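Apuntes del taller de orden y embalaje doméstico
Lindalva Caldeira - material para el grupo de tarde, Ciltutau

¡Hola otra vez! Os paso mis notas de la sesión de mesa, un poco más limpias que las que llevaba yo garabateadas en el margen. Faltan las medidas de estanterías, que van en la hoja de Virnell.

1. Preparar la mesa

Yo trabajo siempre en una superficie gris claro o mate (cada cual tiene sus manías), con lo mínimo encima: cuaderno abierto, bolígrafo y las cajas que toquen. Apuntad antes de guardar, que luego con la tapa puesta a ver quién se acuerda. La caja de madera va a un lado y la de tapa negra, cerca de la mano.
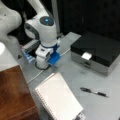 2. Superficies blancas

Las caras blancas son preciosas y sufridísimas. Una manchita amarillo verdosa arriba, en medio de todo ese blanco, y ya se te va el ojo ahí. Primero paño seco, luego goma blanda, y paciencia antes de sacar el líquido. Probad en una esquina, por favor. 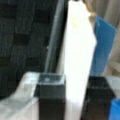
Lotano comentó que en su casa la goma dejaba brillo en el cartón plastificado y que prefería poner la etiqueta justo encima de la mancha. Pues me parece estupendo - yo lo he hecho más de una vez.

3. Levantar y girar la caja

Aquí me enrollé bastante, lo sé. Una caja ancha y plana se coge por el canto y se inclina poco a poco, sin apretar la tapa. Mirad también los bordes: con una cara clara por arriba, el tono cartón del lateral te ayuda a saber cómo la tienes puesta. Y si pesa más de 15 kilos, entre dos.
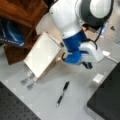 4. Apoyar y dejar sitio

La caja se posa primero por un lado y después se baja el resto. Si queda torcida en la mesa no pasa nada, ya la alinearéis al final. Yo dejo libre el canto de cartón para escribir el contenido, y la cara blanca la reservo para la etiqueta grande (las de Brandão, paquete de 30, me van muy bien).

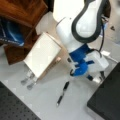 ¿Hay que etiquetar también las cajas que se abren a diario? Con una palabra a lápiz en el canto es suficiente, y se cambia cuando cambie el contenido.

Para septiembre, traed una caja vuestra, llena y sin ordenar.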